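Health > Home Testing > Reviews

Print this page | E-mail this page

Flamus Home Water Panel: a lot of numbers for $165

The box says it will check your tap water for 300 contaminants. I live on a city supply that is tested all year by people whose job it is, and the results are posted free on the utility's site. So I started out wondering what the Flamus would tell me that I couldn't already read over breakfast. I paid for it myself and sent it in from my kitchen in May.

You get four small bottles, a prepaid mailer and a folded sheet of directions. The directions are good. Run the cold tap, fill to the line, cap, mail the same day. One bottle cap had a hairline split, and Flamus replaced it without any fuss. The replacement took nine days.

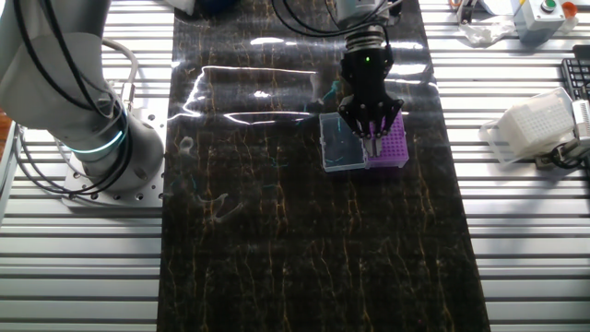
The report

Results arrived by e-mail as a long color-coded PDF. Most lines read "not detected." Fine. The trouble is the yellow ones. I had six, and every one was below the federal limit. Flamus flags them against its own "wellness target," and I looked in vain for a page explaining how that target was set. I wrote to ask. The answer thanked me for caring about my family's health and linked to a Zatetti under-sink filter at a discount.

Copper came back slightly higher than the figure in my utility's report. That could be my pipes, and it's a fair reason to test at your own faucet. It could also be one sample on one morning. The report offers no margin of error, so I can't say which.

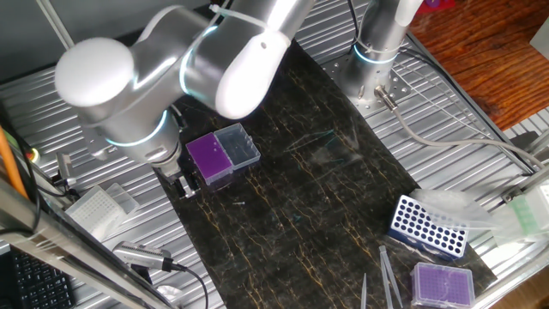

Purple pipette tip box next to a clear plastic one.

Those ratings

The product page shows 2,215 reviews, 1,732 of them five stars. I read a few dozen. Most praise the packaging or say the writer feels safer. Feeling safer is pleasant, but it doesn't tell me if the lead number is right.

For comparison I tried the cheaper Jacobs kit, which covers lead, copper, nitrate and bacteria and nothing else. It prints the method used beside each result. Its lead and nitrate readings agreed with the Flamus ones, and nothing in the envelope tried to sell me a filter. 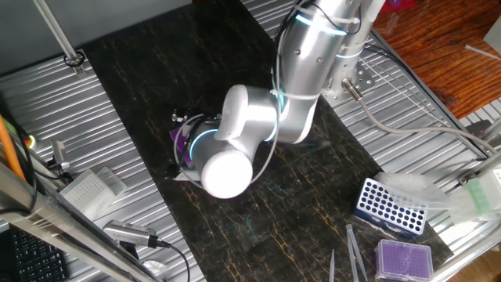 Robotic arm over a black marble-patterned surface.

Should you buy it?

On city water, read the free report first, and test for lead if your house is old. On a private well, ask your county health office what's worth testing where you live. I'd skip the Flamus unless it drops the yellow flags or explains them. Two stars, both for the directions.

Comments (3)

wellwater_gal: Same yellow flags here, and the same filter coupon. My county did bacteria and nitrate for the price of a sandwich.

SilumskaRoad: You're too hard on it. Mine found lead and the city retest agreed. Worth the money to me.

drip_drip: Does the Jacobs one do arsenic? Their site is no help.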